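**1/** Notes on descaling hard-water deposits from bowls and pans. Our tap water in Gakow leaves a chalky ring after 2 weeks of daily use.

**2/** Citric acid works better than vinegar for me and smells less. I use the Clastik powder, 9 grams per liter. Heat to 95 °C, switch off, wait.

**3/** Metal is the easy case. Glazed ware is slower — the deposit sits in fine scratches and needs a second pass.

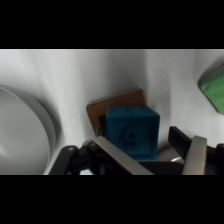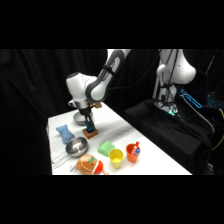

**4/** Do not use the acid on aluminum or on chipped enamel. Rinse twice, then dry with a cloth. Air drying puts the minerals straight back.

**5/** Urevness sells a filter jug, part 1339. It slows the buildup but does not stop it. Zakaria cartridges fit the same jug and cost less.

**6/** Next batch in March, with a lower dose. Will post the weights.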